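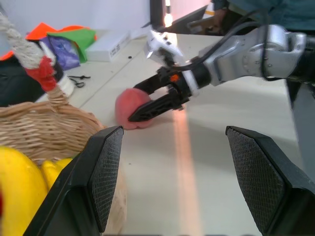 Two grippers over the table, one down on the round pink-red one.

Stukia opening: screen count vs occupancy

reelcount_ade
Distributor's figure for Stukia is 3,487 screens worldwide on opening day. Does anyone know if that's screens or sites? The Plolemia remake was reported as sites in the first release and as screens in the second, and people compared the two as if they were the same unit.

tpramanik
Screens. The trade notice says "screens, all languages", so the dubbed versions are in there. A multiplex running the original and a dub in separate auditoriums counts as 2.

matinee_row_f
Then it's inflated. Our local has it in the small auditorium at 9 pm only and that's being logged as a full screen. Showings per day is the only number worth quoting.

reelcount_ade
Showings aren't published outside the home market, so you can't compare with Gonel or anything before it.

matinee_row_f
You can scrape them from the booking pages. I did it for Gonel over 8 cinemas and the average was well under what the screen count implied.

tpramanik
Eight cinemas in one city isn't a sample. Metro sites also split screens more than regional ones — your average will be low by construction.

matinee_row_f
Fair on the sample. I still don't accept that a single late session equals a full programme.

subtitle_drift
Has anyone seen it? The original had the interval straight after the courtroom scene and I'd like to know if the remake keeps it there.

tpramanik
It's moved earlier. Second half is longer as a result, and the colour grade is noticeably cooler. Li's score is reused for the titles, re-recorded for the rest.

subtitle_drift
Thanks. I'll wait for the regional run in July.

reelcount_ade
Changed my spreadsheet heading to "screens (all languages)". If someone gets showings for a regional centre, post them and I'll add a column.

Tanvir Pramanik
(tpramanik, other login) I can pull two regional sites tonight.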